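Flallia home kit review, second progress report
By Fletcher Donnelly
October

We are well into the review of the Flallia two-arm kit, and I'm happy to say this report is a lot more fun to write than the first one. Last time I had mostly crates and cable ties to tell you about. Now the kit is working with ordinary household stuff, in an ordinary living room, and I find myself staying past five just to see one more run (the overtime is not on your bill).

Setup. The arms came out of the box with the grippers already fitted, and the Lornudum control software found both of them on the first try. Calibration took us 51 minutes, most of it spent reading the manual, which has a very odd chapter order. We asked for a better index and Flallia has promised one.

Cardboard. This is the part of the plan you asked about most, so we put the bulk of the hours there. Parcels are hard on grippers. Flaps tear, labels shine, and a used box never has quite the shape it had when it was new. We have logged 236 runs with shipping boxes and loose cardboard so far, out of the 500 in the agreement. The wrist camera has been a real pleasure to work with at floor level, where labels and clips turn up at every kind of angle.

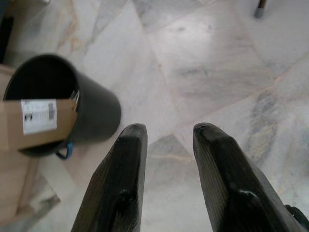 Wrist camera view: labeled cardboard over the rim of a black container, marble floor behind.

I want to say a word for the fingers. They're slim, with rounded tips and a ribbed face, and I like them much better than the wide pads on the Anovix kit we tried last year. Those pads hid whatever you were trying to pick up! With these you can still see what's between them, and that makes going back over a bad run so much quicker.

Two-handed work. The tabletop runs use both arms together, one from each side. Of the 236 runs, 101 were of this kind. My notes on timing between the arms are nearly all good ones. The one complaint that keeps coming back is glare: a white label on a glossy table gives the head camera a hard time, and we'd like an exposure setting that can be changed without restarting Lornudum.
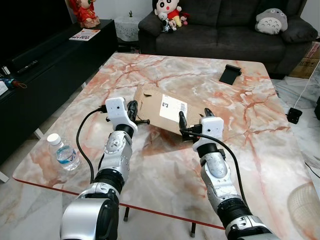 Both grippers at a brown shipping box on the marble-patterned table.

Money and parts. Spending is inside the plan. We bought one spare set of fingers from Tseng and haven't opened it. The cable guides are the only add-on I'd ask for, as the loops near the grippers need watching when the arms come in close.

Next. The remaining runs, then soft packages (padded mailers first), then a full write-up with the scores. I would also love to keep the kit one extra month if the budget allows. Please let me know by the end of October so I can tell Flallia.

Comments

R. from purchasing: Good read. Does the spare finger set fit the older Anovix wrist too?

Fletcher Donnelly: No, different mount. I checked with Tseng before ordering.

mailroom_kay: Padded mailers, yes please. The bubble kind slide all over the place.

Questions on this report: Fletcher Donnelly, kit review desk | Copyright Kit Review Desk | Back to top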